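Moving Offices Without Losing Your Mind (or the Kettle)
Speaker notes, May 31, 2019
Slot is 25 minutes plus questions. Do not run over again.

1. Opening

Wait for the people at the back to sit down. They won't, start anyway.

Ask for hands: who has moved an office in the last five years? Then: who would do it again? Enjoy the drop.

Say who I am. I was operations manager at Vivedo for the move to the old Drevotar building. Before that I ran purchasing, so I knew what a stapler cost and very little about where anyone kept theirs. We moved 200 people and 3000 items with a barcode on them. I have the spreadsheet. I will not be showing the spreadsheet.

Pause for relief.

2. Start with what you own

The inventory took six weeks. We had planned for two. Every department swore its cupboards were fine and then asked for an extra day to look inside them.

Things we found: 11 fax cartridges and no fax machine. A banner welcoming a client we lost in the previous building. Keys. So many keys, all labeled "spare."

Point to make: you're paying movers by volume, so every box of old conference bags is a box you are paying to see again. Ask each team for a throw-out list before you ask for a packing list. If you ask for both at once you get the packing list.

3. Tables are the hard part

People expect servers to be the hard part. Servers have one owner and a manual. Tables have no manual and everyone has a view.

Our rule was that any work surface in decent shape came with us. "Decent" was my word and I regret it. One manager's scuff is another manager's write-off, and I spent most of July walking around with a damp cloth, settling arguments. 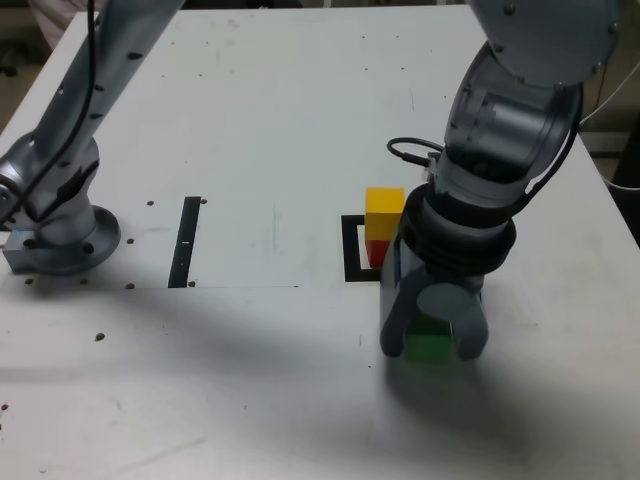
4. Picking a mover

We had two quotes. Arito came in low and thick with exclusions. Ivanov came in higher and turned up to measure the elevator. We went with Ivanov on the strength of that tape measure.

Read out the exclusions we spotted in the cheaper quote: stairs, plants, anything "awkward." Let the room think about what in their office is not awkward.

Ask every bidder the same dull questions. Who disconnects the monitors? Where does the truck park, and who has asked the city? What happens if the elevator dies at noon? You want to hear a boring answer delivered quickly.

5. Labels

Slow down here, this is the useful bit.

One color per floor. One number per desk. The label goes on the side of the box, never the lid, as boxes get stacked and lids vanish. We printed 1549 labels in the first batch and ran out before lunch on packing day – a fact I present without comment.

Keep the color names plain. Our first draft had "coral" and "salmon" on neighboring floors. I would like to meet whoever approved that, except that I signed the form. We went back to red, yellow, blue and green, the same range you'd find in a toddler's toy box.

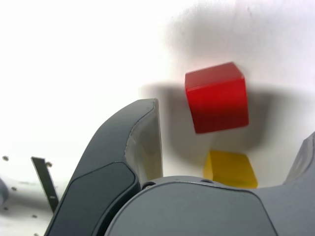 Tape a copy of the floor plan by every entrance, at eye level, with the colors filled in. The movers will use it. Your own colleagues will walk past it and ask you where they sit. Answer politely the first 30 times.

6. The budget slide

Keep this short, they can read.

Biggest surprise: reinstating the old place. Our lease wanted the walls back to their original color, and the landlord's idea of original was different from the paint's. Put 2000 dollars aside for filler and paint alone, then read the lease again and put aside more.

Second surprise: parking permits. Third: lunch. Feed everybody on the day, including the people who said they weren't coming in.

7. The first week

Have a help desk at the front door. Ours was a folding table and a legal pad. Top complaints in order: chair, light, chair, somebody else's chair.

Skip the welcome party until week three. We held ours on day one, among the boxes, and the cake knife was in one of them.

The kettle turned up in a crate marked "Legal." Leave the kettle out of the inventory and carry it yourself, on your lap.

8. Questions

If asked about standing desks: we bought a few. They are mostly sitting.
If asked whether it came in on budget: mention the lease again, take the next question.
Handout is by the door, label template on the back.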